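## 5. Mounting the Honcombe task lamp

Allow half an hour, or longer if you share your workshop with anyone who has opinions about lamps.

1. Switch off power at the outlet. The lamp's own switch doesn't count, however firmly you press it.
2. Clamp the base to a bench edge. Tighten until snug, then stop. The Honcombe clamp is stronger than most benches and quite happy to prove it.
3. Slide the arm into the base collar until it clicks. If it doesn't click, turn it end for end and tell no one.
4. Fit the head and set the colour dial to 5.
5. Restore power and position the head 600 mm above the work.

**Note:** The narrow beam lights the centre and leaves the edges to fend for themselves. For even coverage, twist the outer ring anticlockwise.

**Caution:** Don't look into the lamp to check whether it's on. It's on.

**Caution:** Keep the head clear of curtains, aerosols and the good tablecloth.

The light module is rated for 2,000 hours. Replacements are sold as Part 8, along with a screw you won't need.

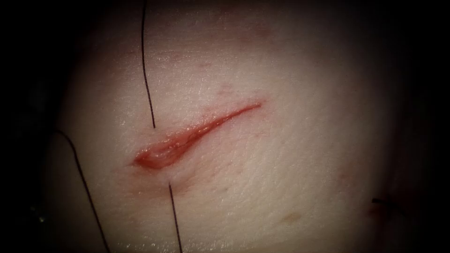 *Fig. 5: Bright centre, dark surround. Incision and black suture thread.*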